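Tratham Home Help
Laundry and Closets

T-shirts won't stay in a flat stack after folding

Posted by zepeda_laundry, 18 August 2025

I fold on a table with a cloth over it. My first fold is lengthwise, side to side, so the shirt becomes one long strip with both sleeves at the same end. Then I fold the strip up from the hem. On hard cotton shirts this comes out fine. On soft heathered knits the strip gets wrinkles in it and the finished square is thicker on the sleeve side. My drawer is 14 inches wide and I would like the stacks to stand up in it. Is the first fold wrong, or is it what I do after?
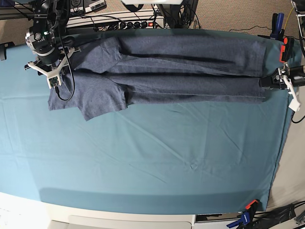 First fold, sleeves on the left and hem on the right.

I have tried ironing before folding and it did not help much. Shirts are mostly size medium, 26 of them.

3 replies

Drultby Dan
The first fold is fine. The trouble is the sleeves. If you leave them hanging off the strip they end up as a lump when you roll or fold the rest. After the lengthwise fold, lay both sleeves back over the body so the strip has a straight edge all the way from shoulder to hem. Smooth from the middle crease out to the edges with the side of your hand. Then take the hem up to just short of the collar, and fold that in thirds.

Pull the strip a little at both ends before you start the second fold. Soft knit bunches up if you skip it. Don't pull hard or the hem goes wavy.

gurnadau_mom
I just roll mine.

plainfolder
I agree with Dan about the sleeves. Two more things. Check the collar, because a bit of neckband sticking out past the end will make the top of the square crooked. Tuck it flat first. Also, the cloth on the table matters. If it has creases in it, you can feel them through a thin shirt and you end up smoothing the wrong thing. I iron my table cloth every December and that is about as often as it needs it.

For a 14 inch drawer I would do two rows and stand the shirts on edge, folded side up. Heathered knits hold up better that way if the row is nearly full.

492 people found this page helpful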